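Safety rules for a small robot cell in a student laboratory
Project report, Akash Tripathi and Duván Yupanqui
18/03/2023

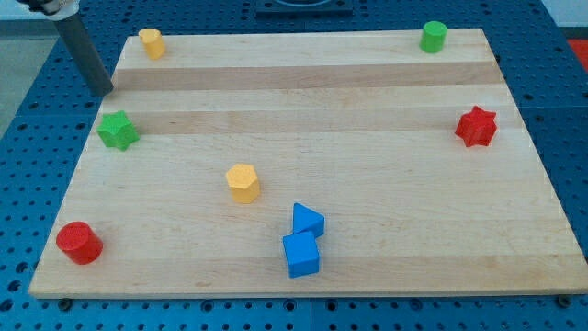

1. Why we wrote our own rules

When we started the project, the laboratory had one page of rules for all machines. It said to wear closed shoes and to know where the emergency stop is. This is correct, but it does not help a student who wants to teach a new position to the arm at the end of a long afternoon. Our supervisor asked us to read ISO 10218 and ISO/TS 15066 and to write a short set of rules that a second-year student can follow without reading the standards first.

Our task in the project, which we call Sotelo, is sorting plastic blocks by color and by shape. The blocks are light and the speed is low, so at first we thought that the risk was almost zero. After the risk assessment we changed our opinion. The most probable injury is a finger caught between the tool and the board, and this can happen also at low speed.

2. Risk assessment

We listed 20 possible hazards and gave each one a value for severity and a value for probability. After discussion, 11 of them needed a measure. Most belong to teaching and to changing the layout of the blocks, very few to automatic running. This surprised us, and for this reason the rules speak mainly about the moments when a person is close to the arm.

3. The rules

The person who holds the teach pendant is the only person who may reach over the board.
Blocks are moved by hand only when the program is stopped and the drives are off. Pause is not enough.
The first run of every new or changed program is made in reduced speed mode, with one hand at the enabling switch.
The board must be bolted to the table before the drives are switched on. Clamps are not accepted.
Every change of tool is written in the log with the new tool weight.

4. Test of the rules

We used the rules for 176 runs and noted every time that one of us broke a rule. The second rule was broken the most, usually when a block had fallen over and it looked faster to correct it by hand. We then changed the program so that it asks for a confirmation after each stop. Duván thinks this step is too slow and Akash wants to keep it. In the present version it stays.

5. Open points

We did not measure contact forces, as the laboratory does not own a suitable device. The rules also say nothing yet about visitors.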